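Skondar pauses table-clearing arms after grip fault

Skondar has stopped work on 30 table-clearing arms after a fault left grippers closed when power was cut. No one was hurt. A software fix goes to all sites in April. 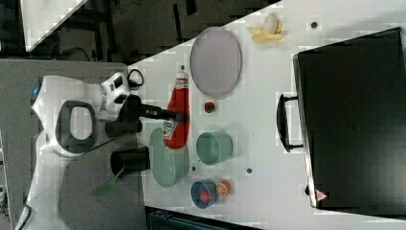
Grip release is now being retested at Trikeveck - 200 pick-ups per arm. Items lying on their side, such as the red ketchup bottle by the plate, are part of the check. Sites should keep arms switched off until told otherwise.

Contact: Kobe Peeters, Skondar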